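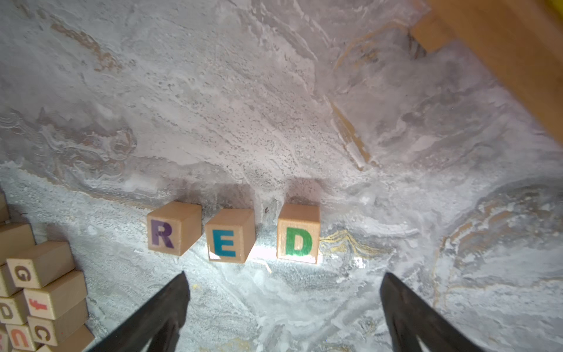

Wooden alphabet blocks spelling "RED."

Rorndale tightens paint rules for children's products

16 January 2023

Rorndale has adopted a revised limit on soluble metals in the painted and printed surfaces of children's products sold within the district. The rule takes effect with goods delivered to retailers after the end of the current quarter. Stock already on shelves may be sold without retesting.

The revision changes how samples are prepared. Under the old procedure, a laboratory could scrape coating from several parts of an item and test the combined material as one sample. Each color must now be tested separately, including small printed areas such as letters, numerals and borders. Where a single item does not yield enough coating for a test, material of the same color may be pooled from identical items in the same production batch, and the report must state how many were used.

Combined samples can hide a high reading. If one pigment exceeds the limit and the others contain very little metal, the average may still pass. The district's product safety office reviewed 162 test reports filed under the old procedure and asked for separate results on 45 of them. It has not published the readings by manufacturer.

Amra Delić, who led the review, said most of the follow-up requests concerned reds, oranges and yellows.

"The base coat is usually well documented," Delić said. "The printed detail often comes from a second supplier, and the paperwork for it is thinner."

Unfinished wood is not subject to the coating test. Printing applied directly to bare wood is covered, as are clear varnishes and any ink that can be removed with a blade. Dyes that penetrate the material and leave no separate layer fall under an existing rule on colored textiles and wood, and that rule is unchanged.

Bredard, which operates a testing laboratory in the district, said the new procedure would lengthen the work on multicolored items. A set with several ink colors previously went through as one or two samples. The laboratory plans to add a second extraction line and expects normal turnaround to resume once it is running.

Small producers have been given a partial exemption. A workshop making fewer than 3000 units a year may rely on a supplier's certificate for each paint or ink, provided the certificate names the batch and was issued within the past year. The exemption ends if the workshop mixes or thins the product with anything other than the solvent listed on the certificate.

The importer Clisetti asked during the comment period for a longer transition, citing orders placed in December. The request was declined. Of the 448 comments received, the office said, the largest group dealt with labeling, and those will be considered in a separate proposal.

Test reports must be kept for the period already required for safety records and supplied to the product safety office on request.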